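The Green Wall in Colirdale
A kitchen, its old square tiles, and the man who would not let anyone cover them up

There is a moment in every house move, usually on the second or third evening, when you stop carrying things and look at what you have bought. For Volker Vogler it came on a Wednesday in July, with a cheese sandwich in one hand and the kitchen light buzzing over his head. He had spent weeks worrying over the roof and the boiler. What he found himself looking at was the tile.

Green tile, to be exact. Pale, square and plain, the sort your grandmother might have had behind her stove and scrubbed every Saturday without giving it a thought. The house stands on the hill side of Colirdale, and three different people had already told him that the kitchen would have to be "the first thing to go." He had agreed with all of them. He even had a folder of samples from a showroom in Nirnitz, mostly white.

"I ate the sandwich and thought, well, I like it," he told me when I visited. "That was a nuisance, you know. I had a plan."

So the plan changed, slowly, the way plans do when there is only one person to argue with and a dog named Sepp asleep across the doorway. The folder went back to Nirnitz. The money set aside for new walls went into a better sink, and the rest of his summer went into cleaning.

I have a soft spot for old kitchen tile, I should say, so he was talking to a friendly ear. I grew up in a kitchen with yellow ones, and I can still tell you which of them had a chip shaped like a boot. New tile is often very handsome, but so much of it is trying to be noticed! The old plain kind just gets on with being a wall, and you can put anything next to it – a blue jug, a row of spice tins, a calendar from the hardware store – and it looks settled by suppertime.

Cleaning took longer than he expected. He started with warm water and dish soap, moved on to a paste of baking soda for the grout, and used a soft brush and a great deal of radio. He did one small patch an evening, starting by the window and working toward the pantry. A neighbor suggested bleach and he was tempted, but he had read that it can be hard on old joints and he decided that patience was cheaper.

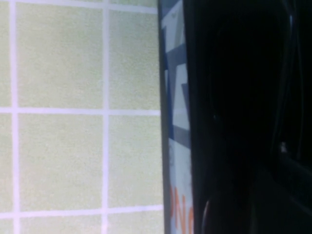
Then came the question of what to do about the broken ones, down low where a previous owner had moved a cabinet without much care. He wrote to Biltar, a salvage yard he had driven past for years, and they turned up a crate of old squares in a green close enough to please him. He paid 79 dollars for the crate and took home 39 tiles, of which he needed 26. The others are in the cellar, wrapped in newspaper, and he is very firm that they are not for lending.

The new-old pieces don't match perfectly. A few lean toward yellow in the morning, and one near the floor is plainly from another batch. He showed me that one first, before the sink, before the garden, crouching down to tap it with his knuckle while Sepp came over to see what the fuss was.

We had coffee at the counter afterward, and he talked for a good while about shelves. He wants one long one over the sink, in oak if he can find a board wide enough, but it would mean drilling, and he hasn't made up his mind to do that yet.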